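Notes from the folding bench

At Barklow we now teach the garment line with hand-held grippers. An operator holds the tool, does the task, and the recording goes to Zasevlow, where Osvaldo Bittencourt's group trains the arm. My shift records 25 runs before the 12:00 break.

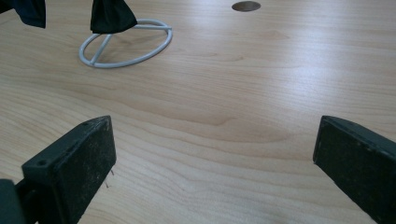 Black cloth on the wire stand, gripper open.

The job has changed more than the headcount. Arlindo Coutinho used to be rated on pieces per hour. He is now rated on usable runs, and a fast run with a fumbled grip is thrown out. His wrists prefer the old work. The pads pick up lint, so wiping them is on the checklist at Station 4. 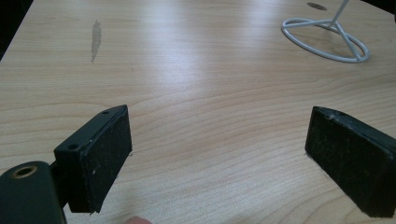

Pay and grading

Recording is still paid at the folding rate. We have asked for a separate grade and expect an answer in September. Run 952 was the last one under the old agreement.

Contact | © Grisen Bench Notes | Back to top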